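Print this page | E-mail this page
Filed under: Funded projects / Robotics and software

Nongate disassembly planner: progress report to the Fesdale fund
27 Oct 2020
Prepared by Randa Qudah, software lead

This report covers the work done since the July review. The money in this period went on programmer time and on a second licence for the simulator. No hardware was bought.

Planner

The planner now works from a parts graph for each computer model. Every part is a node, and each link records what has to come off or be unlocked before the part can be lifted. In July these graphs were typed in by hand. Hadi Mansour has since written an editor, which we call Gavton, that lets an operator build one by clicking on a scan of the open case. The old text files still load, and we have kept the format the same so that earlier test runs can be repeated.

We have graphs for 17 desktop models. Two of them are incomplete, as we have not settled how to describe cables that pass under a bracket and come out the other side. For now the planner treats such a cable as a fixed obstacle and leaves the parts behind it alone. This is safe but it means some memory and drives stay in the case.

Motion planning inside the case was too slow in July. The collision checker was testing the arm against the full scan at every step. It now uses a coarse box model first and goes to the scan only when the boxes touch. Planning time for a single reach is down to 700 milliseconds in the simulator, and we have not yet tuned the settings for speed on the real arm.

Perception

The part detector was retrained on our own pictures of open cases. It is good on drives, fans and power supplies. It is weaker on processor sockets when the lever is hidden by a cable, and it sometimes takes an empty card slot for a memory slot. Hadi has added a check against the parts graph, so a detection that makes no sense for that model is now dropped and logged.

Dark boards under bright light remain a problem for the depth data. We fill small gaps from neighbouring points. Large gaps stop the run and ask the operator to look.

Control

The force limit during insertion and release is now set per part and stored with the graph - before this there was one value for everything, and it was too high for sockets. The controller also keeps a record of joint positions and forces for each attempt, and Nseir, our log viewer, can replay it next to the planned path. This has cut the time we spend on finding faults more than any other change.

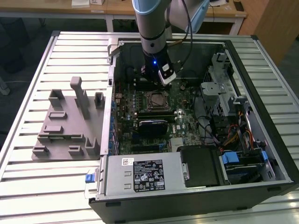
Can the planner handle a computer it has no graph for? At present it can only find the large parts and suggest an order, and an operator has to approve each step before the arm moves.

Problems and delays

We logged 41 faults in this period. Most were timing errors between the detector and the controller, and a shared clock has fixed those. The ones still open concern the gripper model in the simulator, which lets fingers close slightly further than they should. The work on screws has slipped to the next period.

Next steps

Randa will finish the cable description and complete the remaining graphs. Hadi will correct the gripper model and then start on screws. We ask the fund to agree to the moved date for screws - the total budget stays the same.

Print this page | E-mail this page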